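About Trorano

Hi! I started Trorano from my kitchen counter, back when I owed $2333 on a store card and had no clue where my paychecks went (takeout, mostly). I wrote down every dollar that February, got hooked, and never really stopped. These days it's a small budgeting school with two online classes and a newsletter I have way too much fun writing.

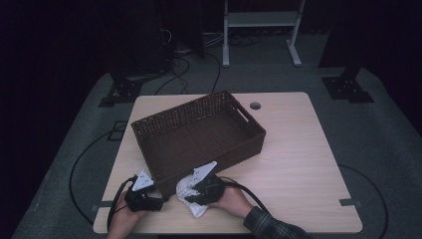 Breathnach wrote in after the first class to say the envelope method felt silly for a week and then paid for new tires, and could we please do one on car insurance next? We did! It's still our longest lesson.

I'm not a financial advisor and I don't sell funds or hot tips. I teach plain stuff – bills, sinking funds, how to call the bank without your stomach hurting – and I show my own numbers, even the ugly ones. My first emergency fund topped out at $939 before the transmission ate it.
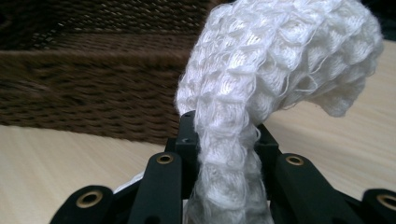 What you'll find here

Class one is Hurkitz, for getting out of debt. Class two is Rerer, for saving up once you're out. Each takes about 3 weeks, and you can start whenever you like.

939 shares | 2 comments

We use cookies to remember your settings. OK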